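Search this site Search Go

Why Do We Put Things Off?

You have a spelling list to learn. You know it will take 30 minutes. But first you sharpen a pencil, then you get a snack, and then it is bedtime. Putting a job off like this has a long name: procrastination. You say it pro-crass-tin-AY-shun.

People used to think it was the same as being lazy. A lazy person doesn't mind that the job isn't done. A person who is putting something off often minds a lot. They may think about the job all afternoon and feel bad the whole time.

So why do it? Often the job gives us a feeling we don't like. It might be boring, or too big, or we may be scared of getting it wrong. When we walk away from it, the feeling goes away for a while. Your brain likes that and wants to do it again next time.

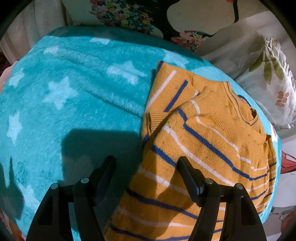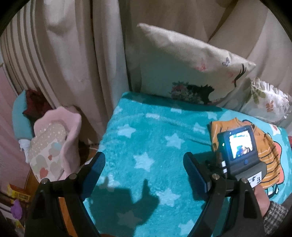

Silvan Imhof wrote to us that he does the hardest page of his homework first, but his sister starts with the easiest one, and they both finish. Both ways can work. Try each of them and see which one suits you.

Things that can help:

Make the job smaller. "Clean my room" is big. "Put the books on the shelf" is small.

Start for just 2 minutes. Set a timer. You can stop when it rings, but many people keep going - starting was the hard part.

Put the tablet or phone in another room until you are done.

Say how you feel. Telling a grown-up "I don't know how to begin" is a good first step.

If you put something off yesterday, try not to be angry with yourself. Feeling bad can make the job look even bigger. Pick one small piece of it and do that piece today.

Words to know
Procrastination: putting off a job you meant to do
Habit: something you do often without thinking much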